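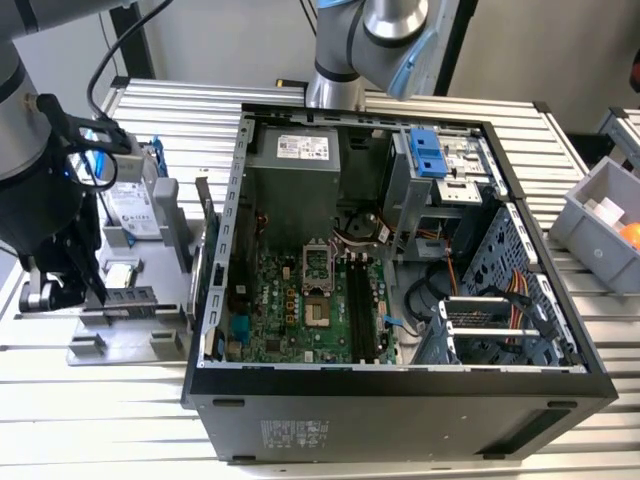
Tower on its side, panel off, CPU socket empty.

**January, Arsenault workshop, 16:20**

Label trial, continued. Three more drawer labels on the floor this morning, all face up, all perfectly legible, none of them any help. One said M3 x 8 PAN. I have eleven drawers it could have come from, and having looked in them I'd say it would be wrong on most of them.

State of play: the Arnow paper labels go on beautifully and leave when it suits them. The Sunasel film ones stay put but curl at the corners, so the cabinet by the window now looks as though it's growing feathers. I had blamed the drawers. The drawers blame whoever bought the drawers (me).

What I did today:

- Wiped one row of drawer fronts with Prunach and a clean rag, then let them dry over lunch.
- Wiped a second row with washing-up liquid and water, rinsed, dried with a tea towel.
- Left a third row alone, with its full coating of thumb.
- Put 2 labels on each drawer, Arnow on the left and Sunasel on the right. Pressed with the roller on the first two rows, with a finger on the third.
- Put the heater on low under the bench, as it has been all month. The window end is still miserable.

The Prunach took some of the shine off the drawer plastic. It may have taken off whatever was stopping the glue from gripping, or it may have taken off some drawer. Check under the lamp before doing the lot. If it's hazed, go back to washing-up liquid and pretend that was always the plan.

Also found that the roll of Arnow at the back of the cupboard is older than the cabinet. There's no date on it but the box has gone the colour of tea. Have opened a fresh roll and marked the old one OLD, using one of its own labels, which fell off while I was putting the lid on. I'm counting that as a result.

Pull test, such as it is: bulldog clip on a tab, bag of washers hung from the clip, bag weighed on the kitchen scales. The fresh Arnow on the washed row held 750 g until I got bored. The Sunasel on the same row held 1520 g and then the clip let go before the label did, so that number belongs to the clip. Need a better clip. Unwashed row not tested, as I want to see how long it lasts with no encouragement at all.
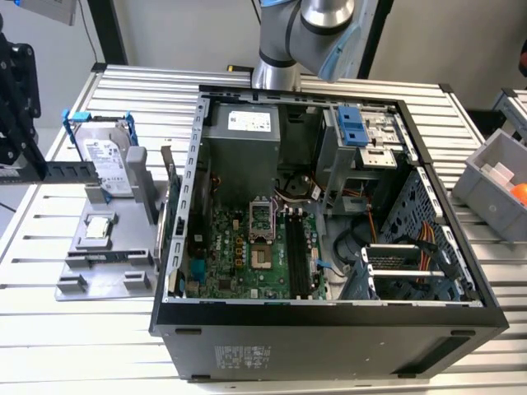
Wording is the other half of the problem. We have been writing labels for people who already know what's in the drawer, which saves nobody any time. "MISC BRASS" is my own work and I can't defend it. The white label on the steel side of that case is a fair model for placing: near the middle of a plain flat face, well away from the corners where fingers go. Its small black print is no model for us at all, given the light at the window end. So: centre of the drawer front, not tucked up against the handle, and lettering I can read while standing up. Size first, then head type, then length. Material only if it isn't steel. The word MISC is retired.

Reminder for anyone using the cabinet before the trial is finished: please don't pick at the corners of the Sunasel ones. I know they look inviting. I've had two off already and one of those was me.

Still to do:

- Look at the Prunach row under the lamp.
- Order one box of the Sunasel in the wider size, if it comes in white. The cream makes everything look nicotine-stained.
- Try printing on the matt side. The glossy side smudges if you so much as mention it.
- Find out where M3 x 8 PAN lives. Currently in a mug.

Next check tomorrow, 9:00, before the heater goes on.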